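Das Gedächtnis der Schublade

Jeder Haushalt besitzt eine Schublade, in die man nichts hineinlegt und aus der trotzdem nie etwas verschwindet. In der Siedlung Kaswood, 218 Wohnungen, gleicher Grundriss, liegt sie fast überall links neben dem Herd. Kirsten Doucette hat ein halbes Jahr lang solche Schubladen geöffnet, mit Erlaubnis, und dabei 1521 Gegenstände notiert. Am häufigsten: Gummiringe. Am zweithäufigsten: Schlüssel, zu denen keine Tür mehr gehört.

Niemand wirft einen Schlüssel weg. Die Tür könnte ja wiederkommen.
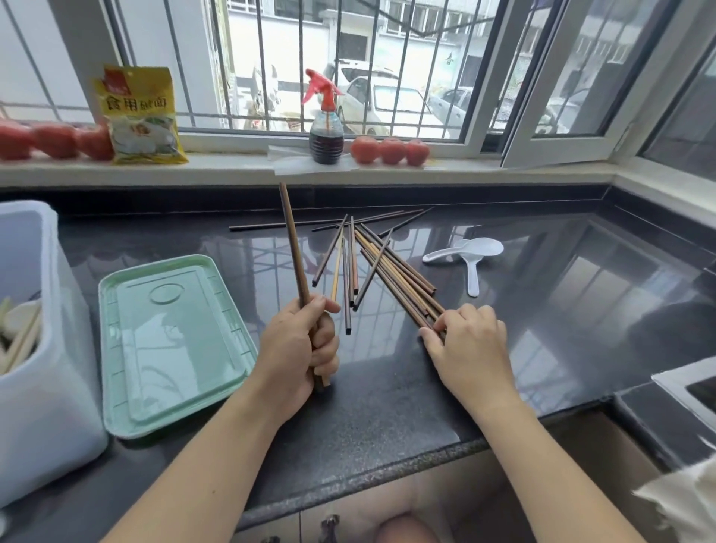
Ordnung, zweiter Versuch

Das Aufräumen selbst ist inzwischen ein Gewerbe. Die Firma Drallier schickt für 60 Euro die Stunde jemanden, der fragt, wann man den Eierschneider zuletzt gebraucht hat. Man lügt dann. Die meisten Kunden geben laut Doucette »letzten Monat« an, und die Beraterin nickt -- sie hat selbst einen.

Beliebt sind Einsätze mit 14 Fächern, die genau eine Woche lang funktionieren. Danach liegt in Fach drei eine Batterie, von der man nicht weiß, ob sie voll ist, und das System kippt. Auf der Fensterbank sammelt sich derweil, was weder in die Schublade noch in den Schrank will: Tomaten, eine Tüte, die Post vom Finanzamt.

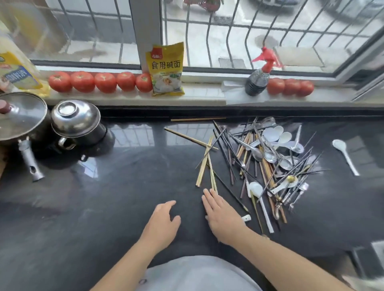 Text: Tanner Carrier

Doucette hält von den Einsätzen wenig. Eine Schublade, sagt sie, sei ein Archiv ohne Archivar, und man solle sie höchstens im Oktober anfassen, wenn es draußen ohnehin nichts zu tun gibt. Ihre eigene klemmt seit Jahren. Sie vermutet eine Suppenkelle.

Ich habe meine am Abend nach unserem Gespräch ausgeräumt. Gegen elf lag alles auf dem Küchentisch, gegen halb zwölf lag alles wieder drin, dazu neu: der Kassenzettel für den Einsatz.

Auch interessant
Thibodeau: Ein Dorf streitet über seine Parkbank
Sundia im Test: Kann ein Toaster leise sein?
Warum Keller immer voller werden

Kommentare

lotte_k: Bei uns liegt da ein Fahrradventil. Wir haben kein Fahrrad.

Herbstzeitlos: 60 Euro?? Für das Geld sortiere ich Ihnen auch die Gummiringe nach Alter.

M. aus W.: Es ist die Kelle. Es ist immer die Kelle.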